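I've now read three articles this month telling me to do a "no-spend October" and I have questions.

First one: who is it for? Every piece opens with someone cancelling a $40 candle subscription. I don't have a candle subscription. I have a car that needs tyres.

The rules are always the same. Groceries are fine, bills are fine, petrol is fine, "things you truly need" are fine. So the challenge is to not buy the stuff I already wasn't buying. Great. Done. Where's my colour-coded tracker?

Mariann Medve's newsletter says she saved $349 in her first month. Good on her. Then you scroll down and the tracker is part of a paid budgeting course. I'd like to see that line in the spreadsheet.

And what happened in the second month? I went looking. There's a post from six weeks later about "treating yourself mindfully" and it has a photo of a new coffee machine in it. A big one.

My own go at this was two years ago, for the record. I lasted the whole month. Didn't buy a jumper, didn't buy a book, didn't get a single takeaway. Felt very pleased with myself.

Then the first week after, I bought the jumper, two books and more Thai food than one person should have in the house. I added it all up and I was ahead by the price of a sandwich.

Noémi has just replied that the point is "resetting your relationship with money". Noémi, my relationship with money is that it leaves on the 1st.

The bit that really gets me is the stocking up. Orsolya Fülöp did a video on "prepping for your no-spend month" and it's a trolley full of shampoo and pasta. That's spending! You've moved it to September!

Someone also sent me the Enusora app, which rounds things up and tells you you're doing well. Mine congratulated me for a "quiet spending day" when I had the flu and was asleep for most of it.

It costs up to $6 a month depending on which badge level you want. Badge level. For adults.

What has worked for me, boringly: moving the rego and insurance money into a separate account on payday so it isn't sitting there looking like mine.

Also ringing the electricity company once a year and asking what they've got. Last time I was on hold through an entire load of washing, but the bill came down and it stayed down.

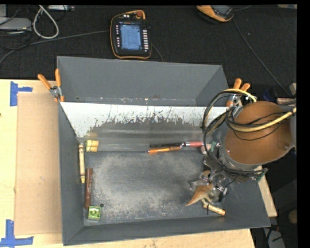

Neither of those makes a good before and after, I suppose. There's no reveal. You can't do a haul video about a phone call.

Benjie asked if I'm against the whole idea. No. If a month off shopping helps you notice where it's all going, go for it. Writing down what you buy is useful and it costs a biro.

I just don't believe the totals. People count everything they nearly bought as money saved. I nearly bought a boat once, by that logic I'm loaded.

If anyone has done one of these and can show me their spending for the three months AFTER, I'd like to see it. Real numbers, including the bad month. Happy to be told I'm wrong.

Nokuthula says she's got hers in a notebook somewhere and will dig it out tonight. Will post it here if she lets me.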